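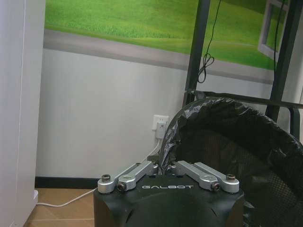
Faustine Lacroix
Diary, September, 11:40 p.m.

Trash again. I have now spent more of my adult life thinking about a garbage bag than my mother did, and she raised four of us.

Changing the bag is the chore everybody names first when you ask what they want a machine to do. It was top of the list when Raghavendra went around with his clipboard in the spring, ahead of dishes and way ahead of folding. I voted for it too. I pictured something gliding off to the curb while I stayed on the couch.

Tonight's score: 29 tries, 13 I would let into my house. I was generous with two of those. The rule is that the bag has to come out of the bin with the bin staying where it is, and the trouble starts right at the rim. Black bag folded over a black mesh bin, shiny in some spots and dark in the rest. I have trouble finding the edge myself, and I've been at it since childhood. The fingers open nicely, go down nicely, and close on the bin. Then up comes everything, bin and bag together, like a waiter lifting the tablecloth with the table.

Karthikeyan says grip is solved and the rest is perception. Satish says perception is solved and the rest is grip. They had this out over noodles for most of an hour, and I finished Satish's dumplings.

The cord is my own private worry. It comes down out of the outlet behind the gripper and wanders off left across the tiles, thin and white, and any person would step over it without knowing they had. I asked whether we should tape it down. Valdemar said no, people's homes have cords, and if it can't manage a cord it can't manage a home. He's right, and I still look at it every time the arm goes low.

I do like the wall. All that painted lawn, with a painted window standing open on it. Around ten I caught myself thinking the grass needed mowing, and that at least is a job a machine already does.

Valdemar's report to Vudholm goes out soon and he wants one sentence from me on whether the thing is ready for chores. I wrote "It can take out the trash if you are home, awake, and standing next to it." He asked for something warmer. I offered "promising." He took it.

Came home at ten past eleven. The kitchen bag was full, over full, with a tea box balanced on top. I tied it, lifted it, held the bin down with my foot without giving it a thought, and took it downstairs in my socks. Maybe 34 seconds. Then I stood at the curb wondering how you'd write down the part with the foot.

Forgot to put a new bag in. Will do it in the morning.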